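Two-Arm Handling in Simulation: Does a Tilted Head Camera Matter?
Student project report, August 2023

1. Background
Most of the policies our lab trains use a head camera that is close to level. We wanted to know how much a policy loses when the view is strongly tilted, and whether training with tilted views brings the loss back.

2. Setup
All work was done in the Ollix simulator, with the Hamum room as the test scene. It has dark red walls, a framed black-and-white picture and tables with small objects on them. Episodes were collected by teleoperation over 12 sessions in July, giving 1348 episodes. We removed 441 of them for dropped frames or missing gripper states. The rest were used for training.

Views from the test scene:
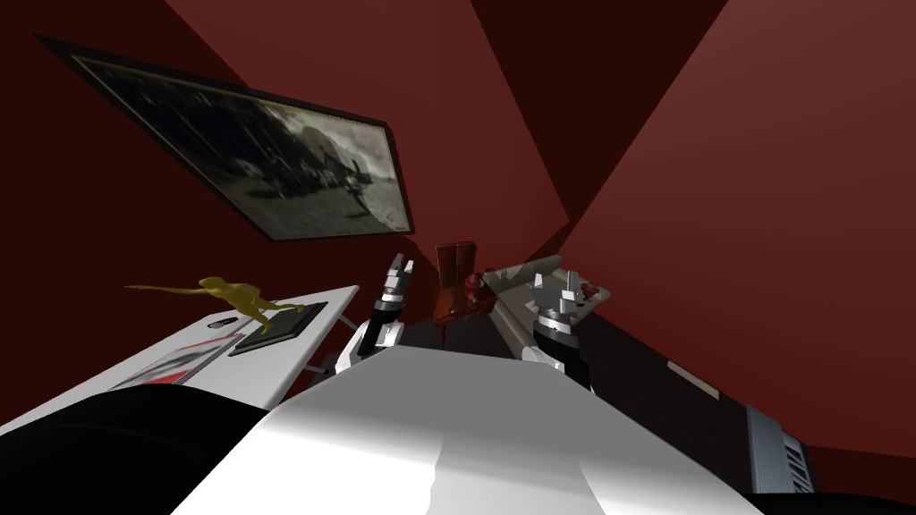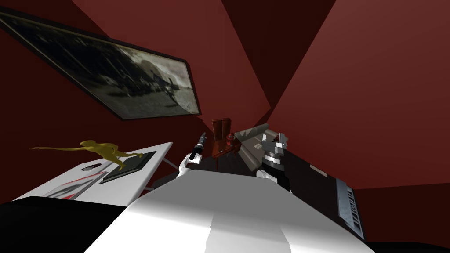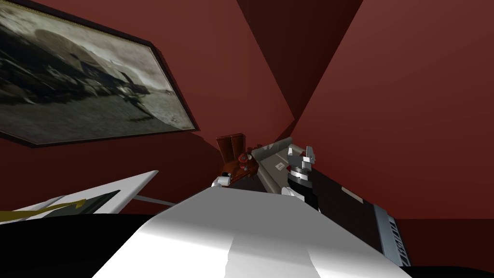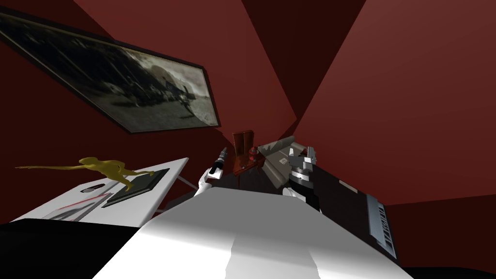 Tilted views in the red room, with the robot's white body at the bottom.

3. Training
We trained two policies with the same network and the same number of steps. The first saw level views only. The second saw level and tilted views mixed evenly. Each was then tested on 8 tasks, from both views.

4. Results
With the level view the two policies were close. With the tilted view the level-only policy often reached to the wrong side of the target and closed on nothing. The mixed policy kept most of its performance, though it was slower on tasks that needed both arms. Thin objects remained the hardest for both.

5. Limits
We used one room and one robot model. Lighting was fixed. We did not test on hardware, and tilt was not varied during an episode. The training scripts are in the project folder under "tilt_mix".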